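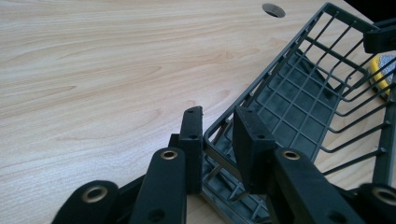
How long does it take to learn to tune a piano? Baltazar Alvarado reckons two years before you should touch anyone else's, and another ten before you stop dreading the top octave.

I'd asked him that before I'd even got my coat off. We were in the back of his workshop in Nirkanholm, kettle on, and I'd come armed with a page of proper questions that I mostly ignored. Baltazar has been tuning pianos for 47 years and he's a talker, so it all went sideways pretty fast (in a good way!).

He started at a shop called Valteson, long gone now, sweeping floors and pulling broken strings. "They gave me the uprights out of church halls," he told me. "Terrible things. One had a family of mice in it and the mice had better pitch than the piano."

I grew up with one of those pianos, so I felt a bit defensive. Ours was a Relar, walnut coloured, with a middle D that stuck every winter. When I mentioned the name he groaned out loud.

"Oh, the Relar. Heavy as a ute and the pins are always loose. You tune it at nine in the morning and by lunch it's wandered off again. I've still got 25 of them on my books. People love them, their nan had one, what can you say?"

Does he ever tell people to give up on a piano? He had a sip of tea before that one.

"Sometimes. If the pin block's cracked I'll say so. I had a bloke cry in front of me over it. But I've also been wrong. There was a little upright called a Sanna, I told the lady it was firewood, and she got someone else in to restring it. I heard it at a recital later on and it sounded lovely. I had to ring her up."

We got on to electronic tuners, because everyone asks him. He owns one and uses it for the first note, then puts it away and does the rest by ear. He tried to explain beats to me, the slow wobble you hear when two strings are nearly the same, and then gave up explaining and made me sit at the grand and listen. I heard nothing. He moved the lever a hair and I still heard nothing. Then on the third go I got it – a sort of wow, wow, wow that stretched out and went flat calm. I may have squealed.

"There you go," he said. "Now do that for a couple of hundred strings with somebody's kids watching cartoons in the next room."

The noise is his main complaint about the job. Dishwashers, leaf blowers, a budgie in one house that copied every note he played. He likes August best, when the heaters have been running for weeks and the weather's settled and the phone goes all day.

His advice for owners was short. Keep it off the outside wall, keep pot plants off the lid, and get it tuned even if no one's playing it. I asked about moving house and he said to leave it alone for 2 weeks, then call.

He's almost ready to cut back his hours, he says, though his diary was open on the bench and I didn't see many gaps. He's got an apprentice starting soon. She plays the bassoon. "I'm not holding it against her," he said, and went to find the biscuits.

Share this | 14 shares | 6 comments
Home Stories Music Contact
We use cookies to remember your settings. Accept Manage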